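The House Rules, Illustrated
Niderville workshop gallery, posted in March

When Danang Setiawan took over the floor at Niderville, the safety manual ran to 33 pages and had been read, as far as he could establish, by its author. He cut it down to a sheet that fits beside the light switch. The gallery goes with the sheet, for new starters and for visitors from Sellcombe, who like to lean on things.

Rule one: know which arm you are talking to. Every gripper gets its own label, and the label goes into the log before the first move of the day. "The black one" was once an acceptable log entry. We then spent an afternoon recalibrating the wrong black one.

Cables come next. A cable at the wrist needs enough slack for the full turn of the joint and not a hand's width more. Run the wrist through its whole range at crawl speed, watch the loop all the way, then do it again with the person who thinks you are wasting time. 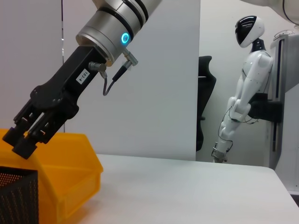
The same goes for bins. A bin has one home position, and if you nudge it you put it back and say so out loud. The arm has no idea that you only moved it a little. Approach height over any rim is taught with the tallest bin we own, a habit we picked up from the people at Volik, who picked it up from replacing fingers.

Tables are for the job. Coffee, phones, badges and the good screwdriver live elsewhere. Du is our scheduling software and will cheerfully start a cycle at 4 in the morning if you leave it armed, so disarm it before you go home — and then check that you did.

Status lights get read before anyone reaches in. Learn what each color means on each make, as the makers have never felt the need to agree. If you are unsure, press stop. Stopping costs us around five minutes, and we have wasted longer than that arguing over whether to stop.

Last rule: anyone can halt anything, and the person who does it owes no explanation until the arm is parked. Corrections to the sheet go to Danang, in writing, legibly.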